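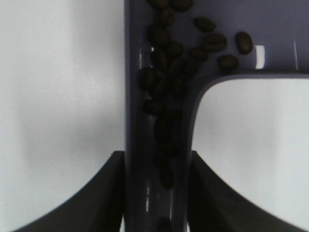
Coffee beans on the purple plastic.

Ticket subject: Beans scattering when swept up, Fultia dustpan and brush
Category: Cleaning equipment
Site: Granthorpe, tasting room
Status: Resolved, follow-up open
Opened: Sun 23 February

Reported problem

We use the Fultia dustpan and brush on the white table for clearing up whole coffee beans. Ground coffee and crumbs go in without trouble. Beans do not. They reach the lip, bounce off it and roll back across the table, or they go in and come out again when the pan is lifted. It happens most with the dark roast from Kikuchi, which has a bit of oil on it. Please advise whether the pan is faulty or whether we should be using a different one.

First reply from support

Please check the following and report back:
Is the lip of the pan straight when laid on the table?
Are the brush bristles bent over to one side?
Is there anything stuck to the underside of the pan?
How many beans are you sweeping at one go?

Customer update

Lip checked against a steel ruler. It sits flat apart from a small lift at one corner, less than the thickness of a bean. Bristles look fine. There was a dried splash of something under the pan, washed off with warm water. We did not count the beans but it was a small spill, less than a cupful.

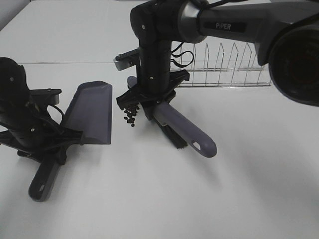 Washing the underside helped a little. The pan no longer rocks. Beans still jump when the brush is used with any speed. We tried it with both the pan and the table wiped down with a Botia cloth first, and again without wiping, and could not tell the difference.

Second reply from support

The bristles on this model are fairly stiff. Stiff bristles bend as they are pushed and then spring forward, which flicks anything round and hard. Please try:
1. Tilt the handle of the pan up slightly so the lip presses on the table.
2. Use strokes of about 10 cm, finishing at the lip and not over it.
3. Bring the beans into one heap before moving the pan in.
4. Tip the pan back before you lift it.

Customer update

Tested as asked with 300 g of beans, in 5 lots. Short strokes made the biggest difference. Tilting the pan works if you keep it tilted, but it is easy to forget towards the end of a lot.

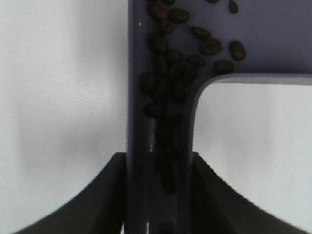

Heaping the beans first is harder than it sounds, and we would like a better way of doing it. They settle where they like. On the purple plastic they are bunched thickest on the long upright part, and there is one on its own further out along the arm. The brush is too wide for picking up single beans like that, so we now take those by hand and sweep only the main group.

Over the 5 lots we had 13 beans go astray, most of them in the first lot before we had slowed down. All were found on the table.

Third reply from support

Thank you, that is clear. The pan is within tolerance and will not be replaced. A softer brush head is available for the same handle and we can send one to try.
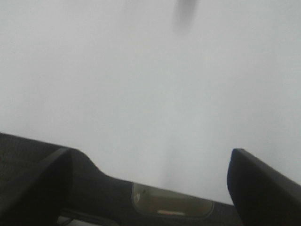 Customer update

Yes please to the softer brush head. Send to the Granthorpe address, marked for the tasting room, as parcels for the main door tend to end up in the store. We will repeat the test with the same beans and the same weight.

Outstanding: brush head to be posted, repeat test, spare pan to be checked for the same lifted corner.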